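3.2 Arrangement of the Blocks in the Bin

The second part of the study concerned the way long rectangular blocks come to rest in an open-topped metal bin, and how much of the bin floor remains free between them. Earlier work at the Draton site had dealt only with cubes, which settle in much the same way whichever face they land on. Long blocks behave differently. A block that lies at an angle to the walls takes up more usable floor than its own footprint would suggest, and a second block placed near it will often leave a wedge-shaped gap too narrow for a third.

Blocks were sorted by color before each trial so that the position of each could be recorded without handling it. Red and green were chosen from the Drarner set after a short comparison of finishes, in which the yellow and natural wood tones proved harder to tell apart in the afternoon. The blocks within a set are not all cut to one length. This was retained on purpose, as mixed lengths are common in the storage work that the study was meant to inform.

A total of 300 arrangements were recorded. For each, the observer noted the direction of every block relative to the nearest wall, whether any two blocks touched, and whether any block rested on another. Arrangements in which a block stood on end were set aside and are treated separately in Section 3.4. Figure 2 gives a view into the bin with four blocks on its floor.
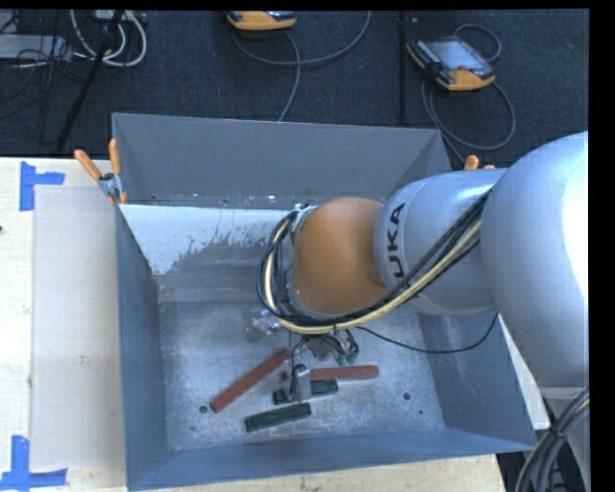

Figure 2. Red and green blocks on the floor of the gray metal bin.

The two red blocks in Figure 2 illustrate the difference in direction that the scoring sheet was designed to capture. One lies on a diagonal, while the other is close to horizontal in the view. Under the scheme used by Aoun, both would have been entered simply as "flat." We found this too coarse for our purposes — two flat blocks may leave a wide clear strip between them or almost none — and therefore recorded direction as a separate entry.

The condition of the bin floor also required attention. Its surface is scuffed and mottled from use, and at the start of the study there was some concern that worn patches might cause blocks to slide less freely in certain parts of the bin. To test this, 40 of the arrangements were repeated with the bin turned end for end on the table. No consistent difference was found between the two positions, and the results were pooled.

In 13 arrangements the two observers disagreed on whether a pair of blocks was touching. These were settled by a joint review of the record. Where the gap still could not be judged, the pair was entered as touching, in keeping with the practice followed in the Varnon trials. This choice slightly raises the reported share of contacts and should be kept in mind when Table 4 is read alongside the earlier findings.

Floor coverage was then worked out from the recorded outlines, with the free area divided into open floor and enclosed gaps. A gap was considered enclosed if the shortest block in the set could not have been laid flat within it. The resulting values are reported by number of blocks in Section 4.1, and the effect of mixed lengths is taken up in Section 4.2.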